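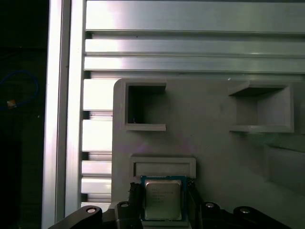
Kusum Tomar told me once that she'd never met anyone who got this excited about desktop processors, and she asked whether the chips really need all that fuss. Well, yes, I think they do!

I'm Quentin Deschamps and I started Plistent in June, with one workbench, a borrowed desk lamp and 14 secondhand processors in a drawer. These days we check, sort and repack used desktop chips for repair shops and schools (and for the odd hobbyist who writes us a nice email). Intel makes up a big part of what we see – the silver lids get wiped, the codes get written down, and every chip goes into its own tray before it goes anywhere else.

Orvokki Kettunen runs the packing side and she is much tidier than me. Bastien does the listings, and he'll happily talk sockets with you for an hour if you let him.

Our minimum order is one chip, and shipping is free over $65. Got a box of old processors sitting in a closet? Drop us a line – we'd love to take a look!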